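Ticket 471: Freigabe der Greifsequenz in der Simulation verweigert, Regel „Mindesthöhe beim Queren“
Projekt: Drurholm, Zelle Ilten. Status: geschlossen. Gemeldet von: Daiane Portela. Bearbeitung: Jérémie Vasseur

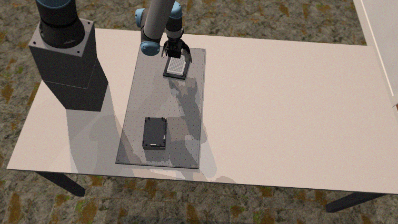 Daiane Portela:
Die Sequenz „Platte vom Halter zum Gerät“ lässt sich nicht freigeben. Die Prüfung bricht nach dem Greifen ab mit „Querhöhe unterschritten, Segment 3“. In der Simulation läuft die Bewegung ohne Kollision durch, auch mit halber Geschwindigkeit. Ich habe die Sequenz dreimal neu geladen, immer dasselbe Ergebnis. Am Halter und am Gerät habe ich nichts verschoben.

Jérémie Vasseur:
Welche Version der Zellenregeln ist geladen? Seit der letzten Überarbeitung gilt beim Queren mit Platte eine Mindesthöhe von 200 mm über der Lochplatte, vorher war der Wert frei wählbar. Kollisionsfreiheit allein reicht für die Freigabe nicht mehr.

Daiane Portela:
Geladen ist die aktuelle. Segment 3 habe ich auf 200 gesetzt, die Meldung bleibt.

Jérémie Vasseur:
Protokoll angesehen. Der Wert steht richtig in der Sequenz, wird aber auf das falsche Koordinatensystem bezogen. Die Regel misst ab Oberkante Lochplatte, die Sequenz rechnet ab Tischfläche. Damit fehlt genau die Dicke der Lochplatte. Bitte den Bezug in Segment 3 und auch in Segment 4 auf „Board“ umstellen. Segment 4 wurde nur deshalb nicht gemeldet, weil die Prüfung beim ersten Fehler aufhört.

Daiane Portela:
Umgestellt. Die Querhöhe wird jetzt akzeptiert. Neue Meldung: „Ablageziel nicht bestätigt“.

Pascal Mallet:
Kurz von mir, die Regel habe ich geschrieben. Vor jeder Ablage muss das Ziel als frei bestätigt sein, und zwar durch eine eigene Abfrage im Ablauf. Dass das Gerät in der Startszene leer ist, zählt nicht als Bestätigung. Die Abfrage gehört vor das Greifen — wenn das Ziel belegt ist, soll der Arm die Platte gar nicht erst aufnehmen. Baustein dafür liegt in der Bibliothek unter „Ziel prüfen“.

Daiane Portela:
Baustein eingefügt, vor Segment 1. Prüfung läuft durch. Soll ich die Ausnahme für die Simulation, die wir bei Rathjen hatten, hier auch eintragen?

Pascal Mallet:
Nein. Die Ausnahme war für einen Versuchsaufbau ohne Übernahme auf die reale Zelle. Drurholm wird übernommen, also gelten in der Simulation dieselben Regeln wie am Gerät. Sonst suchen wir die Fehler später in Ilten, mit dem Fuß am Zustimmschalter.

Jérémie Vasseur:
Gegentest gemacht: Ziel im Modell absichtlich belegt, Ablauf stoppt vor dem Greifen. Danach Ziel wieder frei, 645 Durchläufe mit leicht verdrehter Halterlage, keine Regelverletzung. Die Vorgabe waren 900, der Rest läuft über Nacht. Freigabe vorläufig erteilt, nur für die Simulation.

Jérémie Vasseur:
Rest durch, ebenfalls ohne Meldung. Freigabe vollständig, 11. April 2026.

Offen, in eigene Tickets übernommen:
Prüfung soll alle Segmente melden und nicht nach dem ersten Fehler abbrechen (Raphaël Vidal).
Bezugssystem in der Fehlermeldung mit ausgeben. Bei Nambridge ist dieselbe Verwechslung schon vorgekommen.
Regelblatt, Abschnitt Querhöhe: „über Lochplatte“ statt „über Arbeitsfläche“ schreiben (Pascal Mallet).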